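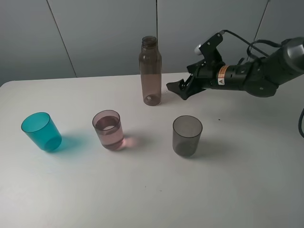

Home | Stories | Archive | Contributors | Contact

The Stalo Table

Staff of the Matei Residence were reminded, by a notice dated 27 June 2023, that the white table was to be left exactly as it stood until the inspection had been completed. The notice was signed by Ona Luik, Deputy Registrar.

The inspector, Ilze Tamošiūnaitė, arrived with form 96. She recorded one bottle, brownish, without a cap, holding liquid to the middle. She recorded a pink cup, partly filled, and a grey cup with nothing in it. Under "Irregularities" she wrote: teal cup, not upright.

"Is it permitted to lean?" she asked.

Ona Luik consulted the regulations. Section 5 provided for cups that stood and for cups that had been withdrawn from service. It made no provision for leaning.

The matter was referred to Marichka Maksymiv in the Gusow office, who replied that the cup had been her late aunt's and had leaned at every supper she could remember – it was to be recorded as present. The inspector amended the form. She then remained at the table for some time, looking at the turquoise shadow beside the cup, for which the form had no column.

At length she drew one in the margin, using a ruler, and initialled it. The registrar countersigned and went to find the key to the cabinet.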